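Shirt folding table returns to the Ivitz Room

The December clothing drive opens again in the Ivitz Room, and the folding table is back in its old spot. Anyone with a spare half hour can stop in and fold. Shirts are the biggest share of what comes in, as they were last year, and most of them need to be refolded before they go on the shelves.

Bahman Mirzaei is running the table again. He has put down a yellow cloth for folding on, after several people said last year that dark shirts were hard to see against the old brown cover. Please leave the cloth on the table when you finish. It goes home with Bahman to be washed.

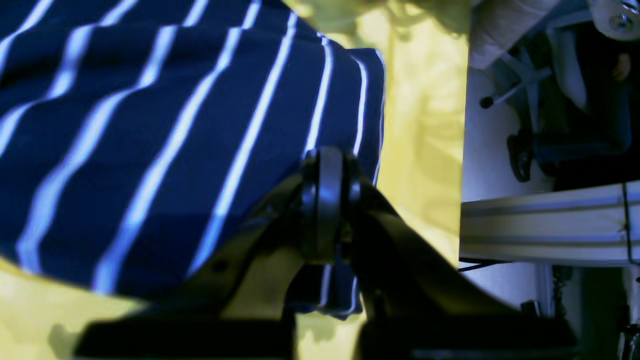 The drive took in 577 pieces last year, and 85 of them had to be set aside for missing buttons or stains that would not come out. Please check collars and cuffs before you drop anything off. Clothes should be washed and dry. Bags can be left inside the door on Cemard Street, but not on the steps.

Striped shirts have their own note on the instruction sheet this year. The stripes are a help if you use them. Lay the shirt out flat, smooth it from the middle toward the hem, and fold the side in along one stripe. If the stripes on the top layer run the same way as the ones underneath, the fold is straight. If they drift, open it up and start over. Thin stripes on a dark color show a crooked fold more than anything else we get.

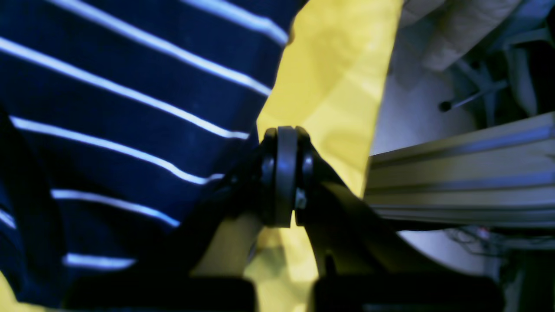 Navy with thin white stripes, on the yellow cloth.

Sleeves are where people disagree. Banafsheh Bagheri folds each one straight down over the body before she brings the sides in. Bahman does the sides first and tucks the sleeves behind. Either way is fine for short sleeves. For long ones, use Banafsheh's method, which makes a flatter stack.

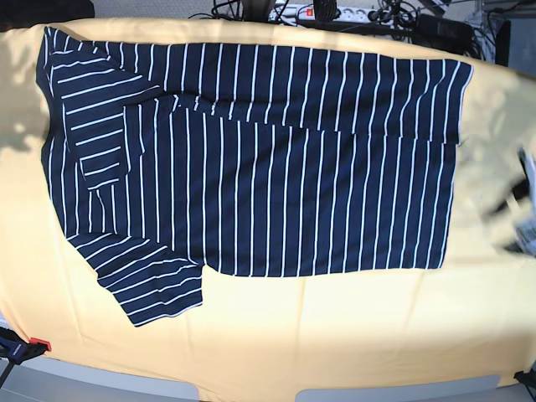
Finished shirts go in stacks by size, collars facing out. Keep the stacks to 25 shirts or they lean. The size labels are in the Solter box under the window, and the pens are with them. Pants and sweaters go to the Jalali Room across the hall and do not need to be folded first.

We still need people for the last two evenings of the drive. Sign up on the sheet by the door or tell Bahman.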